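Home at last, shoes off, kettle on, and I want to get the whole of today down before it goes fuzzy. I went to the open day at Haltine, out past Kitbridge, on the 9.17 train, which was late, and then walked from the station in the kind of May drizzle that gets down your collar whatever you do with your scarf.

I'd pictured a great clanging hall full of machinery. It was one long carpeted room with screens down both sides and a very good smell of coffee, and most of what they had to show us was simulated — a robot made of numbers, living in a room made of numbers. They call the project Nusimora. I was a bit let down for the first few minutes, I'll admit, and then I got so drawn in that I missed the first sitting for lunch.

Our guide was a soft-spoken young woman with a cold, poor thing, and she let us stand as long as we liked in front of the screen with the bedroom furniture on it. You look down over the robot's shoulders as though you were perched on its head, which made me slightly giddy to begin with. The job had to do with a little cabinet with two wooden drawers, and I found myself leaning forward with my own hands half out in front of me, like when you're a passenger and you press the brake. 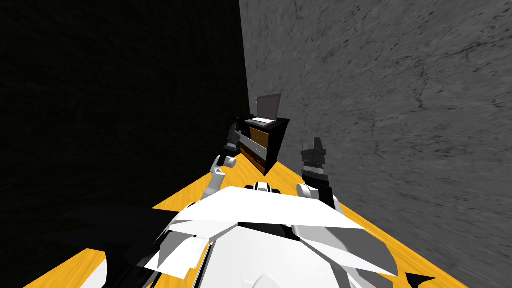 The cabinet in the corner, laptop on top, and the left gripper up by the top drawer.

I was very taken with that floor, such a cheerful orange after the grey street outside. A man behind me wanted to know who had left their laptop there, and we all had a good laugh.

After lunch (cheese and pickle, and a slice of seed cake I could happily have had twice) we came back for the closer views. The guide explained that people can choose where they look from, and she put up one where you are right down behind the fingers. I hadn't thought I'd care for it, there being so little in it, but I liked the stone pattern enormously. It put me in mind of the old washstand top at my grandmother's, all those fine dark veins going every which way, and I spent a good while following one of them across with my eye when I ought to have been listening. 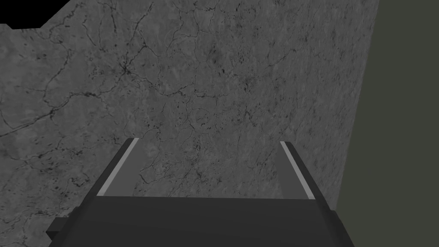 Fingers open, nothing between them, and all that lovely veined grey.

I did ask one question, in front of everybody, with my heart going like anything. I asked whether a simulated hand can be clumsy, and she said oh yes, very, and blew her nose, and told us she had spent most of the winter on clumsiness. I'd have liked to hear more, but a party from Magyar Street school was waiting to come in, and we were moved along to the tea urn.

Caught the early train back with wet feet and a leaflet, which I've put inside the bread bin lid so I don't lose it. They do another open day in the autumn and I think I shall go, and take the big umbrella. Must ring about the boiler in the morning.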